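Technician, Robot Fault Review (Fixed Term)
Arnamholm, Dulodcombe site

The Bever food handling cell was taken out of public service in October, after an arm failed to hold position following a protective stop and released its load. No one was hurt. We are recruiting one technician to join the fault review.
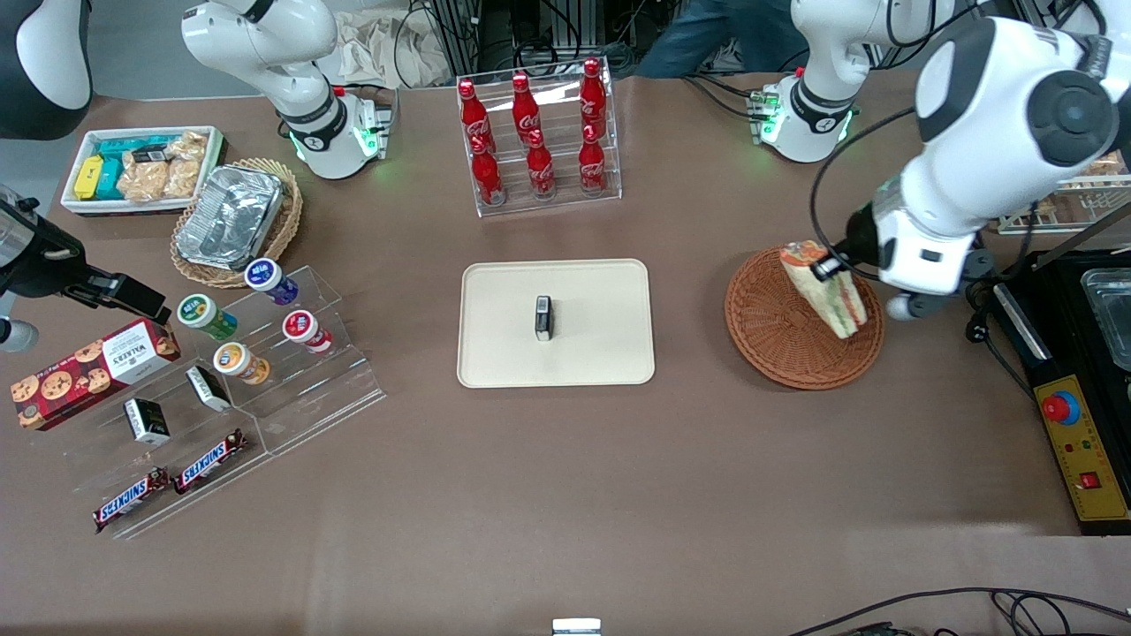
The technician will repeat the logged pick and place sequences under supervision and record every dropped item, late stop and unexpected movement. There are 387 entries in the log, and 172 remain unexplained. Most concern soft goods held over a plate, such as a triangular sandwich gripped upright — bottles and boxed snacks account for the rest. Daily checks of the emergency stop form part of the duties.

Applicants need two years of experience with industrial or service robots and a current lockout certificate. The post runs for 8 months, with 21 days of paid leave.

Apply in writing to the Personnel Office, Arnamholm, quoting Mac Giolla Review.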